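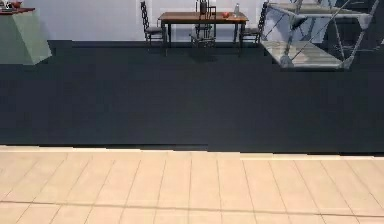
Trernham dollar

The Trernham dollar is the currency of Trernham. It is issued by the Monetary Authority of Trernham, which also holds the territory's external reserves. The currency has operated under a managed peg since the dissolution of the Endola Currency Board, whose notes remained legal tender for 11 months after the changeover.

Reserve composition

Reserves consist of foreign currency deposits, short-dated foreign government paper and a small gold holding. The Authority reports gross reserves monthly, with a lag of 3 weeks. Gross reserves stood at 3,530 million Trernham dollars at the close of the most recent reporting year, equivalent to over 3 months of imports of goods and services.

Foreign currency borrowed from commercial banks under swap contracts is included in the gross figure. Net reserves, from which swap liabilities are deducted, are published in an annex in May. The two series diverged sharply during the Umali episode, when the failure of Umali Savings Bank prompted residents to convert local deposits into foreign currency.

Intervention

The exchange rate is permitted to move within a band of 2 per cent either side of the central parity. The Authority buys or sells foreign currency at the edges of the band and may intervene inside it at its discretion. Auctions are held each Friday at 11 a.m., with bids submitted through the Skullico settlement platform. Unsuccessful bids lapse at the close of the session and are not carried forward. Banks that default on settlement are excluded from the next 2 auctions.

Criticism

The treatment of swaps has been the main point of dispute. In a paper on reserve adequacy, Constanza Rivadeneira argued that gross reserves overstated the Authority's capacity to defend the band, as most swap contracts matured within the quarter.

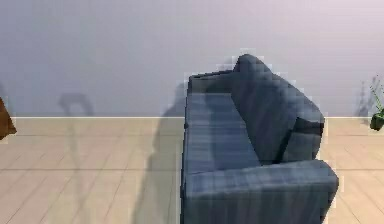 Poul Gunnlaugsson replied that the contracts had been renewed at every maturity, including during the Umali episode, and that deducting them in full would understate the liquidity available to the Authority on any given day. He favoured publishing both series monthly, a change the Authority has not adopted.

See also

Endola Currency Board
Managed float
Import cover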